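Ticket 1161 – drawers on the small-parts cabinets sticking and popping open
Opened by: Ita Ó Dálaigh
Status: open, half fixed
4 min read

What's going on

Hi all, me again. I've got a bank of those clear plastic drawer cabinets along the back of my craft bench, the kind with loads of tiny drawers, and they have started fighting me. Some drawers in the lower row won't come out unless I yank, and then they come out all at once and I'm picking jump rings off the floor for the rest of the evening. Meanwhile a couple in the upper row won't stay shut. I push one in and its neighbor slides out a quarter inch like it's been waiting for its turn.

They're Gurnwood cabinets, bought in January, stacked two high, backs close to the pegboard. No cracks that I can find. It was all fine until I filled them properly (beads, snaps, keyboard switches, a silly number of buttons).

What I've tried so far

1. Emptied the worst drawer and put it back in. Slid like butter. Filled it again, stuck again. So weight is part of it, but the drawer right next to it is just as full and behaves perfectly, so I don't think it's all of it.

2. Swapped drawers between slots. The sticking stayed with the slot and didn't follow the drawer. I was pretty pleased with myself for thinking of this one!

3. Rubbed candle wax on the runners. Better for two days, then the wax picked up thread fluff and it got worse than before. Do not recommend. Took me forever to clean out with a cotton swab and dish soap.

4. Put a ruler across the top of a lower unit with the upper one lifted off. Flat. Set the upper one back on and the ruler (turned sideways, squeezed in from the front) showed daylight in the middle. So the top of the lower cabinet is bowing under the load, and that pinches the first row of drawers underneath. I went and weighed the fullest drawer on the kitchen scale and it came to 200 grams, and there are a lot of drawers.

Reply from Hajdu, support desk

Thanks for the detail, Ita. Bowing fits with the sticking. For the ones that creep open, check whether the cabinet leans forward at all. A soft mat under the front edge can be enough to do it. Could you move the heavy stuff to the bottom row, and leave the top row for light things?

Back to me, 2022-06-11

OK, spent the morning on it. The blue mat runs across the whole tabletop, so the cabinets sit on it front and back, and I'd have said that made them level. A marble disagreed – it rolled toward me every single time. I've folded up card and slid it under the front feet of the lower row, and the creeping has stopped completely on the left side. The right is better but not cured.

I haven't touched the heavy drawers yet. To get at the lower row I have to shift everything parked in front of it: the long white box with the keyboard thing printed on it, the little black box, the picture sheets on either side of that, and the yellow box leaning up against the middle. Then there's the polka-dot fabric over on the left, which has taken over that corner since I cut out the Tredia apron pattern and never put the leftovers away.

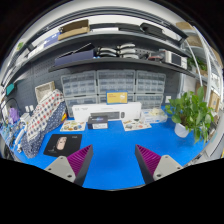
Still to do

– Clear the front of the lower row and leave it clear for a week. I half suspect some of my yanking is me pulling at an angle over the top of boxes.

– Move buttons and snaps down, beads and paper bits up.

– Find a stiff board to go between the two rows. Rusby sells shelf offcuts and I can get one cut to 21 inches, if somebody can tell me whether that's wide enough to spread the load or if I need one piece running under all three upper units. I'd prefer the single long one – less fiddling – but then I can't pull out one cabinet without unloading the lot.

– More card under the right side, then do the marble again.

Hajdu, can you leave this open until I've tried the board? Also, do you sell spare drawers on their own? I stepped on one.

3 comments · 2 shares

Related tickets
Drawer labels peeling off clear plastic
Gurnwood stacking feet missing from box
Can I mount these on pegboard?
Handle snapped on small drawer, where to get spares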